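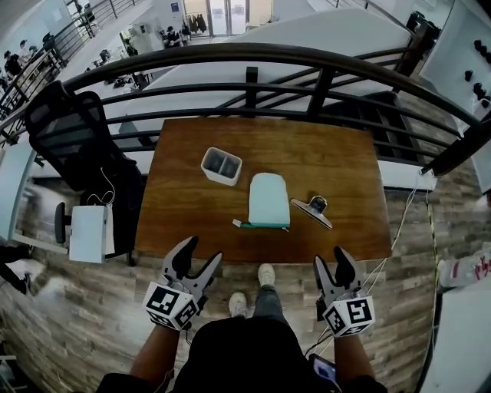 About Tovesska

Tovesska is a small test house for robot grippers and the parts that go with them. We try out hand-held grippers, arm-mounted grippers, wrist cameras and controllers, and we write up what we find so that the people buying or building them can choose with their eyes open. We love this work! A good gripper is a lovely piece of engineering, and a bad one teaches you a lot in a single afternoon.

How we got started

Tovesska began as a side job inside a packaging firm in Dunmore. The firm needed to choose between 3 grippers for a new line, the data sheets all promised the same thing, and so we put the grippers on a bench and picked things up with them until we had an answer. Other companies heard and asked to borrow the results. By the following August we had our own name, our own floor space and a much longer list of things to pick up.

What we test

Most of our time goes into two-finger grippers, both the kind that bolts to an arm and the kind a person holds and works by hand. We look at how the fingers meet, how they cope with soft things such as folded cloth, how they manage thin things lying flat on a table, and how tired your wrist is at the end of a session (more than you'd think, with some of them). Finger shape matters far more than we expected when we opened. A scooped finger and a flat one can have the same motor and the same stroke and still feel like two different tools.

We compare cameras too, mostly small wide-angle ones that sit on or near the gripper. What we want to know is whether the fingertips stay in view through the whole grasp, and how well the picture holds up when there are bright ceiling lights overhead or a big window behind the object. 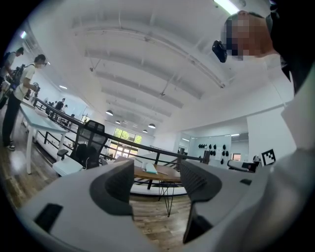 Looking out between the fingers of a hand-held gripper, with a wooden coffee table beyond the gap.

The Reken set

Every gripper that comes through our door meets the Reken set, our own collection of 616 everyday objects. It has boxes, cloths, pens, clips, lids, cables and plenty of things from the kitchen drawer. Each object is picked up and put down 100 times over the course of a full test, by more than one person, and we record every miss along with the ones that went well. Full tests take a while. For customers in a hurry there is a short version, which uses a smaller part of the set and gives a decent first idea.

We change the set once a year. Objects wear out, and some turn out to be too easy for everybody (goodbye, tennis ball). If you have something awkward that your own robots struggle with, send it in - we are always happy to get a new troublemaker.

Brelter, our controller bench

Brelter is the rig we built for controllers. It runs the same gripper from different control boxes, one after another, through 2000 open-and-close cycles each, and logs delay, force and position the whole way. It is noisy and we are very fond of it. Results from Brelter go into the same report format as our gripper tests, so you can read the two side by side.

How we work with you

We are paid for testing and never for the result. Makers can see their report before it goes out and can add a reply, which we print in full at the end. Our raw logs are free to anyone who asks, students and hobby builders included.

You are welcome to visit and try the grippers yourself. Mornings are best, as the benches tend to be busy after 2 p.m. Write to us through the contact page and tell us what you'd like to pick up.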